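Filed under: Open Days & Demos

How to run a simulator demo for visitors without losing the room

Did this in April for the Kemero open day. Two arms, one table, all in sim, big screen at the front. Notes while I still remember them.

Before doors open

Start the sim early. First load is slow, textures especially. Ours took 43 seconds on the demo laptop and that feels like an hour with people standing there.

Fix your random seed. We used 1657. Write it on a sticky note. If someone bumps the reset you want the same layout back, not a new one.

Keep the table sparse. A few small objects in colors people can name from the back row – "watch the green one" works, "watch the object at the left" dosen't.

Set up two views and a hotkey to swap. One from the gripper, one wide.

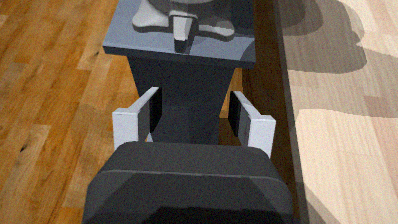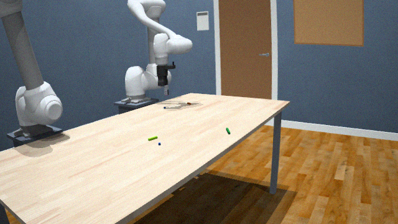
RUNNING THE DEMO

1. Wide view first. Let people find the arms and the table. Give it a minute, no talking over it.

2. Swap to the gripper view. Point at the two black pads on the fingers, say those are what touches the object. Kids get this faster than adults.

3. Back to wide. Ask which object to go for. Take the first answer, don't vote.

4. Run it slow. Half speed is fine. Full speed looks like a video and people stop asking things.

5. If the grasp fails, leave it on screen. Reset, same seed, go again. Mekdes Ambaye ran our second slot and got her best questions off a dropped cylinder.

6. Hand over the controls for the last 5 minutes. One visitor at a time, one arm only. Lock the other one in the config or they will drive them into eachother.

Things to have ready: spare mouse, long HDMI, the Ploravel config on a USB stick. Mute notifications!! Also close the log window, it scrolls and everybody reads it.

Groups over a dozen – split them. Send half to the poster wall and swap.

Get our newsletter: new guides once a month, unsubscribe whenever you like.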